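Door Handling at Hovland House: Gallery
Published by the Umach Workplace Programme, 31/01/2022

Hovland House is a residential care building with 284 internal doors. Under the Cirnero project, a two-armed robot is being prepared to open and hold doors for domestic and linen staff, who at present do so by hand while moving trolleys between rooms. The work is carried out in simulation before any machine is brought on to the corridors. This gallery presents three views from the simulated rooms, with notes on what the change will mean for the staff concerned.

1. The door and its frame

The model reproduces the panelled wooden doors and dark red frames in which the robot must work. Two gray fingers are spread apart beside the door panels. Domestic staff reviewed the door models before the first trials and asked that heavier doors be included – a request which was accepted in full.

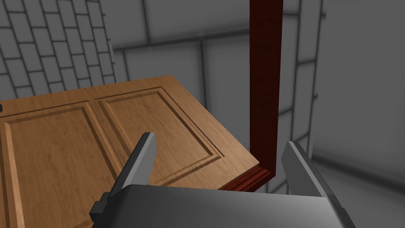
2. Two doors close together

Bathroom and bedroom doors often stand within reach of one another, and staff report that these are the most awkward places for a trolley. In the simulated bathroom the left gripper is closed around the lever handle of the centre door, while the right remains open near the handle of the lighter one. Staff will no longer be expected to hold one door with a foot while reaching for another. The written procedure for these rooms has been revised accordingly.
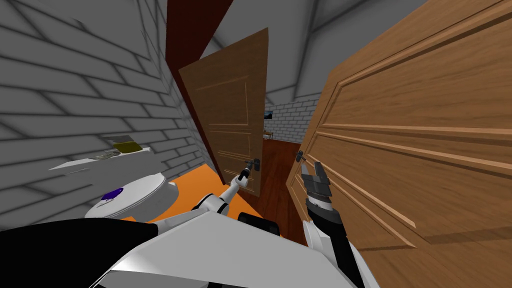 3. Working at the handle

The handle was the subject of most of the comments received from staff. Each of the 2411 simulated attempts was logged, and 1293 of them concerned lever handles. The left gripper is at the handle of the brown door, which is partly open, and the right is raised with its two short fingers apart. Myung-ja Seok, who supervises the domestic team, has asked that staff be taught to recognise this position as a signal to wait. The point will form part of the Flustier training course, which opens to all shifts in May.
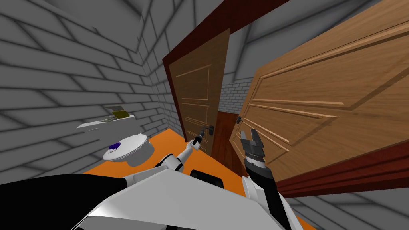 Will domestic posts be reduced when the robot comes into use?

No posts will be withdrawn under the project. Time released from door handling will be given to room preparation and to contact with residents, and rotas will be agreed with each team before they are changed. Staff who prefer to continue opening doors themselves may do so – the robot can be sent back to its bay at any time by the person in charge of the shift.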